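Teaching a small arm to load a toy server rack, part 2: the push

If you followed along last time, you've got your simulated bench set up and your arm moves where you tell it. Great! Now comes the bit that ate two of my weekends, getting a drive unit into the rack without mashing it into the slats or flinging it at the wall.

I do all of this in simulation first, and then take it over to the shared workshop at Inham, where bench time is precious and people get grumpy if you hog the big table. My project is called Purkimer (long story, it was the name of a hamster) and the rack model is one I drew myself, so yours may need different numbers.

Before you start, save your scene. Save it again under another name. I lost a whole evening in April by skipping that.

1. Put the rack on a board. I model a flat board on the table and stand the rack on that, so when I want to shift everything over I move the board and the rack goes with it. Make the rack a child of the board or it'll stay behind, looking silly.

2. Set the approach height. Bring the wrist up level with the top of the rack and off to the side, fingers pointing at it. Don't come in from above. I tried, and the elbow does horrible things.

3. Grip the unit by its end. Close slowly and stop when the contact force settles. My controller reads 269 at that point, in whatever units the Khumalo plugin thinks in (the manual doesn't say, and I've stopped asking).

4. Push in a straight line. Turn off path smoothing for this move! Smoothing rounds the corners and the unit goes in crooked. I give the push 2,170 simulation steps, so it's slow enough to watch.

5. Let go before you back off. Open the fingers all the way, wait a beat, then retract along the same line. If the fingers are still touching when the wrist moves, they'll drag the unit with them.

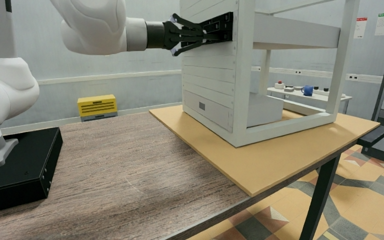
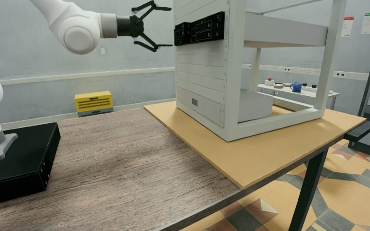
Filed under: Home Builds, Robot Arms, Simulation

Okay, troubleshooting, because you will need it.

If the unit jitters once it's in place, your collision shapes are overlapping. Shrink the unit's shape a hair and leave the visible model alone. I spent ages fiddling with friction before I figured that one out, and friction had nothing to do with it.

If the arm stalls halfway through the push, check the wrist limits first. Mine were copied from the Jestcombe arm file and were way too tight. Loosen them a little at a time and rerun.

If everything works once and then never again, look at your reset. The rack has to go back to exactly the same spot, and so does the board under it. I run the whole sequence 3 times in a row from a fresh reset before I'll believe it.

My settings file is on the downloads page, and part 3 will cover moving from the sim to the real bench. Bring tape for marking where the board goes.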